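Skusano Fixes Overload Fault That Stopped Its Flower-Handling Arm

Wrist camera exposure found to be the cause; updated software ships free to every site

ERKECK, Jul 8, 2021 – Skusano is pleased to share that it has found and fixed the fault that led one of its Brata arms to close too hard on a display stem and lock itself out during a trial at the company's Erkeck workshop. No one was hurt, the safety stop worked as designed, and we have learned a great deal from it!

The Brata arm places artificial flowers and leaves into table arrangements for hotels and event halls. It finds each stem with a small camera at the wrist, lines up its two fingers and closes with a light touch. In the trial the fingers kept closing after they had met the stem. The force limit tripped, power to the arm was cut, and the arm stayed where it was until an operator reset it by hand.

Our engineers went back through 28 runs from the same bench. In 9 of them the arm had slowed down or tried the same stem twice before going on, and all 9 were runs in which the wrist had rolled far enough over to bring a ceiling light into the camera's view. 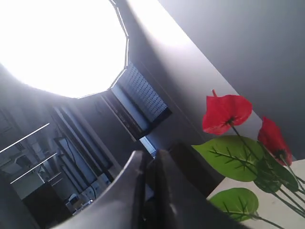

A strong light makes the camera shorten its exposure. That is normal and usually harmless, but it turns darker things darker still, and our software was reading the edge of a shadowed leaf as the edge of the stem. The fingers were then told to close to a width that made no sense for what was between them. Red petals came through well at nearly any setting. Green leaves with deep veins were the hard part, and they are what the team has spent the past weeks on.

"I was thrilled when we could make it happen on purpose," said Eyvindur Juhl, head of motion safety at Skusano. "For days we had blamed the finger motor, and we swapped it, and the fault came right back. Once we tipped the wrist toward the light and saw the width reading jump, the whole room cheered. You can fix a thing once you can repeat it."

The new software, Brata release 14, makes three changes. The camera now sets its exposure from the area between the fingers and ignores bright patches elsewhere. The arm checks its width reading against motor current while it closes, and opens again if the two disagree. It also picks a wrist angle that faces away from known lights whenever it has a choice.

Tsao, which supplies the fingers for the Brata arm, took part in the review and has inspected the set used in the trial. The finger pads were marked and have been replaced. The finger design stays as it is.

Six customer sites run the Brata arm today. None has reported a lockout of this kind, but we are asking all of them to install release 14 before the next shift and to keep hands clear of the fingers during any reset. Sites that can't update right away should run the arm at reduced speed and keep the wrist roll limit on.

Skusano will publish its full test notes in October, including the runs that went badly. Operators who have seen repeated tries on a single stem are warmly invited to send us their logs, even if the arm finished the job.

About Skusano
Skusano builds small robot arms for decorating and display work. The company designs, assembles and tests its arms in Erkeck.

Press contact: Eyvindur Juhl, Skusano, Erkeck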